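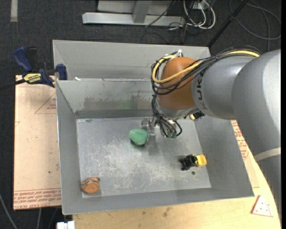 Gray sheet-metal bins with sloping sides, one right behind the other.

Kudis Garage Shelving Kit - Review After One Season

I bought the Kudis kit in April because the old particleboard shelves in my garage had started to sag, and because the box said "no tools, no fuss." I don't believe that phrase on anything, and I was right not to believe it on this. You need a rubber mallet. You will also want a level, and if your floor is anything like mine you will want shims.

The kit is a five-shelf steel unit, 26 inches deep. The posts come in two halves that slot together, and the beams hook into the posts with little rivets. Four of the shelves went in fine. On the fifth, one beam had a rivet that sat slightly crooked and would not drop into the slot no matter how I held it. I wrote to Kudis and got a form reply asking for a photo of the receipt, then another one asking for a photo of the receipt. The new beam came 6 weeks later with no note in the box. It fit.

Now the weight claim. Kudis says each shelf holds 423 pounds "evenly distributed." I would like to meet the person who has evenly distributed anything in a garage. My bottom shelf has paint cans at one end and a box of tile at the other, and the beam in front has a small bow in it that wasn't there when I put it up. It hasn't gotten worse. I wouldn't call it dangerous, but I also wouldn't go anywhere near the number on the box, and I'd like to know how they tested it. The manual doesn't say.

The decking is the weak part. It's thin pressed board, much like what I was trying to get away from. A can of deck stain leaked on the second shelf and the board swelled up overnight. I cut a piece of plywood to replace it, and at that point I had spent money on a shelf kit and was making my own shelves. The Simões unit my neighbor has uses wire decking, which lets dust and small screws fall through, so I won't pretend that one is perfect either.

Kudis also sells open metal bins to go with the shelves. I priced them and passed. Any bin that fits the depth will do, and the farm supply store in Drorkport had plain ones for less. If you do buy metal, run a finger along the rims first. Some are folded over and some are not.

What I do like: the finish has held up. There is a scrape where I caught a post with the snow shovel, and no rust has come through yet. The shelf height adjusts in small steps, and moving one took me ten minutes with everything off it. The feet are decent thick plastic and haven't marked the floor.

I looked at the Kumell kit before buying and skipped it over the price. Knowing what I know now, I'd look again - their beams are heavier, at least on the one in the store.

The Kudis page shows 2183 reviews, nearly all of them glowing, and a lot of them seem to have been written the day the box arrived. Read the ones with complaints. They mention the same rivets.

Three stars out of five. Fine for camping gear and holiday boxes. For paint or tile, budget for plywood.

Posted 14 Dec 2023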